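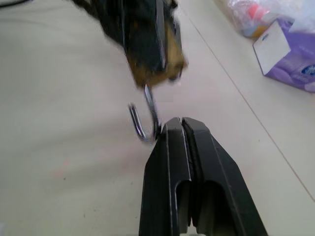
Plates that come back whole: a conversation with Annunziata Caputo

2014-03-30

By Georges Semaan

When I arrive at the Riltport warehouse of Jamwood, Annunziata Caputo is on the telephone with a restaurant that wants soup bowls before the evening. She makes me a sign to sit. The call takes a long time. The restaurant wants the deep bowl, but it has always bought the shallow one, and its shelves are built for the shallow one. In the end they agree on the shallow one again.

"This is half of my work," she says when she puts down the telephone. "People want to change, and then they remember the shelf."

Caputo has been buying and selling tableware for restaurants, school kitchens and small hotels for 17 years. She started at the counter in the old shop in Grelbridge, where customers came in with a broken plate in a paper bag and asked for 41 more of the same. Today she decides what Jamwood keeps in stock and what it stops keeping. I wanted to ask her about one thing above all, the return of heavy stoneware to small restaurants, and whether it is good business for the people who must wash it and carry it.

She is not against stoneware. At home she eats from it. "It is beautiful, it keeps the food warm, and the guest feels that somebody has thought about the table," she says. "But a guest lifts the plate zero times. A waiter lifts it all night. So I always ask the owner, did you give this plate to your waiter? Did you give him three of them, with food?"

Most owners did not. They have seen the plate in a magazine or at the table of another restaurant, and they come with a photograph on the phone. Caputo tells them to take two samples home for a week and to use them badly. They should go through the dishwasher with everything else and be stacked by a person who is tired. If after the week the owner still likes the plate, she writes the order.

"Some of them get angry," she says. "They think I do not want to sell. I want to sell, but I want to sell also next year."

I ask about chips, because this is what the restaurant owners I know complain of first. Caputo takes a pencil and draws for me the edge of a plate, seen from the side. A thin edge that ends sharp will chip soon, she explains. A rolled edge, where the clay is a little thicker and round, lives much longer. Many of the handmade-looking plates have a sharp edge, and it is the edge the customer likes in the photograph.

"The glaze also," she adds. "With a matte glaze you get gray lines from the knife. It is metal from the knife which stays on the plate. It is not a scratch, most of the time you can clean it with a paste, but who will clean it? The dishwasher has 400 plates on a Saturday. He will not sit with the paste."

The foot of the plate is the part she checks first. She turns every sample upside down and passes her thumb along the ring underneath. If it is rough, it will scratch the plate below it in the stack, and after some months the whole stack looks old. I confess to her that in all my years of writing on restaurants I have never turned over a plate. She finds this very funny.

We are joined by Sumathi Ramasamy, who runs a lunch place with a small dining room and has been buying from Caputo since the Grelbridge shop. She has come to collect sauce dishes, and she stays for a coffee. Her restaurant changed to stoneware last May and then changed half of it back.

"For the main dish I kept the stoneware," Ramasamy says. "For the side plates and the bread I went back to the white porcelain. The guests did not say anything. My staff said thank you."

Her advice for another owner is to measure before ordering. The new plates were only a little wider than the old ones, but they did not stand in the racks of her machine in the same way, and she had to leave every second place empty. A wash that took one hour in the evening became longer, and she paid for it in wages. "I looked at the price of the plate," she says. "I did not look at the price of washing the plate."

Caputo nods at this several times. She would like the makers to print the height of the stack in the catalog, next to the diameter. Some do it, many do not. When she asks, they send her a very nice letter on the clay and the tradition of the village, and no height.

The one maker she praises without reserve in our talk is Amato, whose plain coupe plate Jamwood has kept in the same white for as long as she is there. A restaurant can order two pieces, and they will fit with the ones it already has. For her this is the real luxury in tableware. With the colored glazes it is different. The blue of this spring is not exactly the blue of last spring, and on one table the difference is seen immediately. She tells her customers to buy the spare plates of a color together with the first order and to keep them closed in the box.

And melamine? I expect her to make a face, but she does not. For a terrace, for children, for a buffet near a swimming pool, she would take it without thinking long. She asks only that the kitchen keeps it away from the microwave and from the rough side of the sponge. "It has its place. I am not a snob of plates," she says. "I am a snob of glasses, but for this you must come another day."

Before I leave, I ask what a person should buy who opens a first restaurant with little money. Caputo answers quickly, I think she has answered it often. One white plate of good size, with a rolled edge. One deep bowl that can take pasta, soup and salad. A small plate for everything else. After one year, when the menu is steady, the owner can choose one special piece for the dish that the people come for.

"They never listen," she says. "They buy the slate for the cheese."

The telephone rings again. It is the same restaurant, and now they want the deep bowl.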